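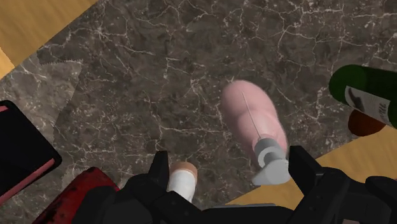 Briltov town council by-election, final result after the recount: Danica Pešek 3,601, Kazimír Čierny 3,290. Pešek takes the seat. A short thread on how the night went and what comes next.

The first count finished just before midnight. Čierny's agent asked for a recount straight away because one bundle from the Fustitz ward had been entered under the wrong name. The returning officer, Sarla Sachdeva, agreed within a few minutes.

That bundle held 200 papers. It was moved to the right pile and the rest of Fustitz was checked again. It changed the margin but not the winner.

186 papers were rejected. Most were blank or marked for more than one candidate. Both agents looked through them and neither objected to the final figure.

The seat has been vacant since March, when Cirilo Ibarra stood down on health grounds. He had held it for three terms. He was at the count for the first hour and left before the result.

Pešek's speech was short. She thanked the counting staff, said the Amik bus route would be the first thing she raised, and said she would hold a surgery in Fustitz every month. No dates given yet.

Čierny told me afterwards that he accepts the result and won't be taking it further. He wouldn't say if he plans to stand again at the full elections. "Ask me after I've slept" was all I got.

On the bus route, as a few of you have asked: the council voted in March to end the evening service between Amik and the hospital. Pešek was against it, Čierny wanted it kept until the new road opens. So either way the seat was going to someone who'd have voted no.

Her vote alone won't bring it back. The council leader, Zdislava Kadlec, still has a majority of three on transport and has said the contract is already signed. I've asked to see the contract – no reply so far.

Correction to an earlier post: I wrote that the Baláž polling station opened late. It opened on time. The delay was at the school in Fustitz, where the doors were locked until 7.20. Sorry to the staff at Baláž.

Pešek will be sworn in at the next full meeting, 7pm in the town hall, public gallery open. I'll be there and will post from it.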